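# Essai comparatif de préhenseurs

Un **essai comparatif de préhenseurs** est une procédure par laquelle on confronte plusieurs organes de préhension (pinces, doigts, ventouses) sur une même série d'objets et de gestes, dans des conditions tenues aussi constantes que possible. Il se pratique avec un bras motorisé ou avec des pinces tenues à la main, dites aussi pinces portatives. L'article traite surtout du second cas, tel qu'il est employé dans la série Drandum.

## Principe

La pince portative reproduit la géométrie de l'organe qui sera monté plus tard sur le bras. L'opérateur la guide lui-même, ce qui dispense de programmer une trajectoire et permet de changer de doigts entre deux passages. Une caméra solidaire de l'outil enregistre ce que verrait le poignet du robot. Le choix de cette caméra fait partie de l'essai : un champ trop étroit perd l'objet dès que les doigts s'en approchent, un champ trop large réduit le nombre de pixels utiles sur les petites pièces.

Les objets transparents forment une catégorie à part. Un gobelet en plastique incolore laisse passer le veinage du bois sur lequel il est posé, et le contour de sa base est souvent le seul repère net. Les capteurs de profondeur à lumière structurée y donnent en général des valeurs manquantes ou fausses, de sorte que la comparaison porte autant sur la caméra que sur les doigts.
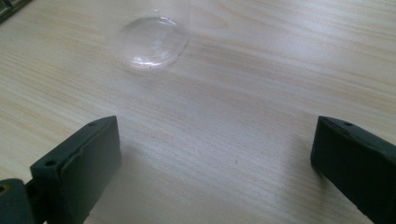
*Crédit photographique : Santosh Kandpal / atelier Nikholm. Reproduction autorisée avec mention de la source.*

## Doigts et revêtements

Les doigts comparés se distinguent par leur largeur, leur rigidité et l'état de leur face interne. Les patins larges à arêtes arrondies tolèrent un mauvais alignement, mais ils entrent difficilement dans un bac encombré. Les doigts fins atteignent le fond des récipients et marquent davantage les parois souples. La fixation par vis reste la plus répandue ; elle impose de contrôler le serrage après chaque changement, un jeu même faible au niveau du support faussant la mesure d'ouverture.

Pour le plastique mince, on retient habituellement deux critères : la force à partir de laquelle la paroi se déforme et celle en dessous de laquelle l'objet glisse. L'écart entre les deux est appelé *marge de prise*. Un revêtement adhérent l'élargit par le bas, sans rien changer à la résistance de la paroi.

## La série Drandum

La série Drandum a été définie par Nisha Mathur et Alois Strebel à l'atelier Nikholm. Elle comprend quelque 500 prises, dont 400 à une seule pince. Les autres se font à deux pinces et portent sur des récipients garnis, des sachets et des pièces souples. Chaque prise est notée « tenue », « glissée » ou « manquée » — la notation intermédiaire, utilisée dans une première version, a été abandonnée en février.

Le protocole fixe la hauteur de la table, l'éclairage et la position de départ des mains. Il ne fixe pas la disposition exacte des objets, qui varie d'un passage à l'autre dans une zone délimitée. Une caméra placée en hauteur complète les vues prises à l'outil et sert à dater les contacts lorsque les doigts masquent l'objet.

### Prises à deux pinces

Dans le travail à deux mains, une pince maintient le récipient pendant que l'autre saisit le contenu. La difficulté vient surtout des sachets tassés les uns contre les autres, que les doigts prennent facilement par deux. Les bacs transparents ajoutent une ambiguïté : un objet plaqué contre la paroi avant, par exemple une tranche de citron vert, paraît accessible de l'extérieur alors qu'il faut le prendre par le haut.

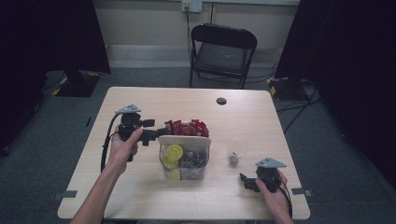

Le passage des câbles compte aussi. Un câble trop court tire sur le poignet en fin de course, un câble trop long peut accrocher le bord du bac ou renverser un gobelet voisin. Ashok Thakur recommande de laisser une boucle libre du côté extérieur de chaque pince et de reprendre le passage depuis le début si le câble a touché un objet.

## Contrôleurs

Deux contrôleurs ont été comparés dans la série, le Solanki et le Stasargate. Le premier règle l'ouverture en position, le second en effort. Sur les objets rigides, les opérateurs ne rapportent pas de différence nette. Sur les gobelets, la commande en effort a été préférée, avec un temps de fermeture plus long.

## Limites

Les résultats obtenus à la main ne se transposent pas directement au bras. L'opérateur corrige son geste sans s'en rendre compte, et la compliance du poignet humain absorbe des erreurs qu'un poignet motorisé transmettrait à l'objet. Vandana Upadhyay a proposé de rejouer une partie des prises sur un bras, à ouverture et vitesse identiques ; cette partie de la série n'est pas encore publiée.

## Voir aussi

- Préhenseur
- Téléopération
- Étalonnage main-œil
- Marge de prise

*Dernière révision : 20 mai 2026*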